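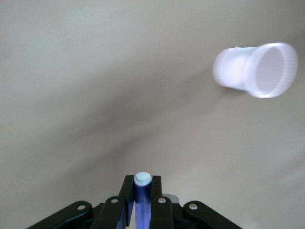 Wrist camera view, gripper with blue rod, white cup on its side at upper right.

Projects > Student Robotics > Reports

News Teams Reports Contact

29 November 2025
By Khalil Sleiman, club lead

Progress report to the Trisenura education fund, second half of grant

Quick one, full accounts follow in December.

Money. 3000 awarded, 2000 spent so far. Mostly the arm, the gripper and spare motors. Rest is held for travel to the Jeltico meet and a second power supply, the old one trips when both arms run.

Where we are. Arm moves on command from the laptop. Wrist camera working, students wrote the viewer themselves. Picture goes soft on anything that moves fast, we're trying a shorter exposure this week. Cup task is the one everyone is on now: find the cup from the wrist view, line up, go. Finding a pale cup on a pale background is harder then we thought. Younger group want to put tape on it, older group say thats cheating. Left it to them.

Data. Target was 50 recorded runs by end of term, we have 20 worth keeping. Lost a batch to a full disk. Backups now go to the school server every night.

Attendance. Good. Two left for soccer, four joined from the Cudasero summer class.

Behind on: written safety sheet, parent evening, the wiring diagram you asked for.

Need from you: OK to move the leftover parts money into travel. Bus quote runs out soon so a yes or no by email is fine.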